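Cell 5 wrist keeps faulting on the low picks

relter_cell
Wrist joint faults out when the arm goes down for the cups at the near side of the table. 12 faults since February. Motor temps are fine. I reseated the encoder plug twice.

Berkay A.
Is the table height still what's in the setup sheet? Post a picture from the head camera.

relter_cell
Sheet says 445 mm, I never checked it. 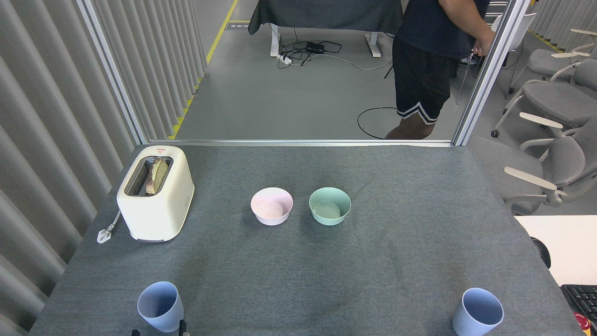
Head camera, gripper near the left cup

Berkay A.
Fingers look low to me. I'd measure the table before you touch the wrist.

clozano
Disagree. You can't judge height from that angle. I'd swap the encoder cable first, ours went at 2,374 hours and it only faulted with the wrist bent down.

Berkay A.
A tape measure takes a minute. A cable is half a day.

clozano
Fine, but felt squashes. Measure with a block on it, and redo the zero after.

relter_cell
Measured with a block, it's around 5 mm higher than the sheet. Changing the offset tonight. Cable is on order anyway.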